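Skusanen Circuit Club
Speaker notes: Endurance weekend review and plans for August
Evening session, 7 p.m. start

Slide 1. Welcome

Good evening, and thank you for coming. The purpose of this session is to review the endurance weekend at Celdale and to set out the changes that will apply when we return in August. Questions will be taken after slide 4 and again at the end.

Members who raced in the event should have received their lap charts by email. Printed copies are on the side table.

Slide 2. The race in outline

The race ran for 6 hours. Across the whole field, the timing system recorded 2,455 laps, including those completed behind the safety car. Please pause here so that the figure can be read from the back of the room.

The start was clean. The first long stop for most teams came early, when rain reached the far end of the circuit and the pit straight was still dry. Several crews fitted wet tires at once. Others stayed out, and on the evidence of the lap charts they lost less time than they would have lost by stopping. The rain passed within a few laps.

The Bellis hairpin was again the place where most positions changed hands. It was also where most penalties were earned.

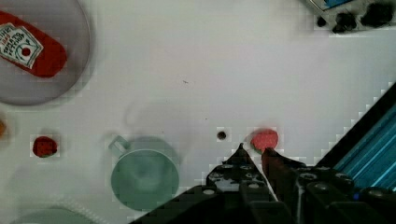

Slide 3. Pit lane conduct

This is the longest part of the talk. Allow time for it.

The stewards issued more pit lane penalties than in any previous running of the event. The majority were for speeding on entry. The limit line at Celdale sits farther back than many visiting drivers expect, and the board that marks it is hard to see when the sun is low. The circuit has agreed to move the board before August.

The remaining penalties were for refueling procedure. The rule has not changed: the engine must be off, the driver must be out of the car, and a crew member must stand ready with an extinguisher before the hose is connected. A crew member who is holding the extinguisher may not take part in any other work on the car.

Two teams asked whether a driver change may begin during refueling. The outgoing driver must leave the car first. The incoming driver may enter only when the hose has been removed and the cap is closed.

Slide 4. Tires and the new allocation

The club has adopted Talico as the control tire for the production classes. Each car will be allowed 2 sets of dry tires for qualifying and the race together. Wet tires remain unrestricted.

Speak slowly through the next point, as it was misread in the bulletin. A tire that is damaged by debris may be replaced without penalty, provided that the scrutineer has inspected it and signed the card. A tire that is worn out may not. Flat spots count as wear.

Teams should expect to run longer stints as a result. Drivers who have been used to pushing from the first lap will need to look after the left front, particularly through the fast section that leads down to Bellis.

Pause for questions.

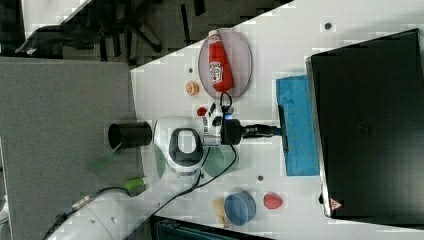
One of the production class entrants has written to say that the allocation favors lighter cars, and that a heavier car will be on worn tires for the last hour whatever the driver does. The letter asks for a third set, or else a longer minimum stop for every class.

Reply: the club has considered both proposals. The allocation will stand for August, and the tire cards from that race will be reviewed before the winter regulations are written. The minimum stop time will be discussed at the drivers' briefing.

Slide 5. Entries and costs

Entries for August open at noon on the first of the month. The entry fee is unchanged. The club has set aside 3,000 dollars to assist first-time teams with license and medical costs, and application forms are available from the office.

Marshals are still needed for the upper posts – please speak to the office this evening if you are able to help.

Take final questions and close.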